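Hilo: estoy haciendo la cama. Sí, un hilo entero sobre hacer la cama. Es miércoles, tengo toda la ropa de casa por medio y me apetece charlar.

Contexto rápido: desde agosto tengo el dormitorio en modo "ya lo haré". La funda nórdica puesta de cualquier manera, las almohadas cada una por su lado y un armario que no cierra bien de la cantidad de sábanas que he ido guardando sin doblar. Hoy toca.

Lo primero, la funda. Es de Paltimberg, la compré en rebajas después de meses dándole vueltas entre esta y una lisa color mostaza. Huệ Kiều me dijo que la mostaza me iba a cansar en dos semanas y le hice caso (gracias, Huệ, tenías toda la razón).

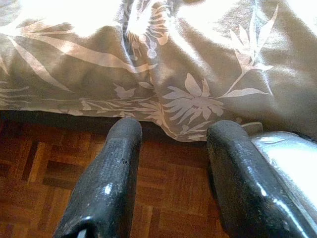
Siempre he sido de fundas lisas. Blanco, crudo, como mucho una rayita, y con los estampados me entraba el miedo de acabar con la cama de mi tía abuela. Pero estas hojas claras con flores en forma de estrella sobre el gris tirando a marrón me han ganado del todo, y encima con el parqué quedan de maravilla – esos tonos miel y rojizos le dan un calorcito que con el blanco no tenía.

Lo que me trae loca es el bajo. ¿Vosotros conseguís que la nórdica cuelgue igual por todo el lado? Porque a mí siempre me hace una panza en el centro. Tiro de una esquina y se me sube la otra, tiro de la otra y se me va el relleno para los pies. Así llevo toda la vida.

Vy Lã me escribe que lo que me falta es atar el relleno por dentro, con las cintitas de las esquinas. Vy, cielo, mi relleno no tiene cintitas. Me pasa un vídeo de una señora que las cose ella misma con cinta de algodón. Guardado en la carpeta de "cosas que haré" junto a las otras 2.000.

También me decís varios lo del método del rollo: funda del revés, relleno encima, enrollar todo como un brazo de gitano y darle la vuelta por la abertura. Lo probé una vez. Acabé con el relleno en diagonal y yo sentada en el suelo riéndome sola. ¡Pero me han dicho que es cuestión de práctica!

Bueno, sigo. Ahora viene el momento de sacarlo todo y ver qué se queda. Le estoy echando una hora a esto y voy a necesitar otra, ya lo veo venir.

Aviso de que la parte de en medio de cualquier limpieza es la más fea. Se saca una sábana, luego una manta, luego "espera, que esto también", y de pronto no hay donde sentarse. 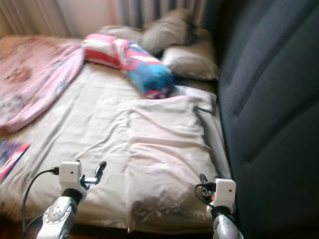 Chantelle Visser

La manta rosa se queda, eso no se discute. Es finita, tiene unos dibujitos muy suaves y es la que me echo por encima para la siesta, con la ventana abierta y el móvil en silencio. Toàn Trương dice que es manta de bebé. Toàn, tú duermes con calcetines, no opines.

Y el bulto enrollado de colorines, rojo, blanco, rosa y azul, lo tengo delante de las almohadas y tampoco se va a ningún sitio. Entre tanto beige y tanto crudo necesito algo que pegue un grito. Mi madre lo ve y dice "ay, hija". Pues eso, ay.

Debate serio: las almohadas. Tengo una más grande, gris tirando a beige, y otra clara. ¿Las dejo así, cada una de su padre y de su madre, o compro dos fundas iguales? He estado mirando unas de Dirkby en color arena que me gustan mucho, pero me da pereza pagar el envío.

Lo blanco doblado va al armario, al estante de arriba. Mi sistema nuevo (lo estreno hoy, no os riais) es guardar cada juego dentro de su propia funda de almohada. Bajera, encimera y la otra funda, todo dentro, como un paquetito. Me lo enseñó Wiremu Dunstan cuando compartíamos piso y he tardado años en hacerle caso.

La bajera sin arrugas la doy por imposible. La estiro con las manos, la remeto por los pies, doy la vuelta y ya está otra vez como un mapa en relieve. ¿Alguien plancha las bajeras? ¿En serio? Contadme, que no juzgo. Bueno, un poquito.

Edito por las preguntas: la funda es 100% algodón, la lavo a 30 con poco centrifugado y la tiendo a lo ancho – si la tiendo a lo largo se me marca la pinza justo en una flor y me da rabia.

Me voy a por un café y a buscar cinta de algodón, que al final Vy me ha convencido. Si coso las cintitas os lo enseño por aquí, y si alguien tiene un truco para la panza del centro, lo leo todo.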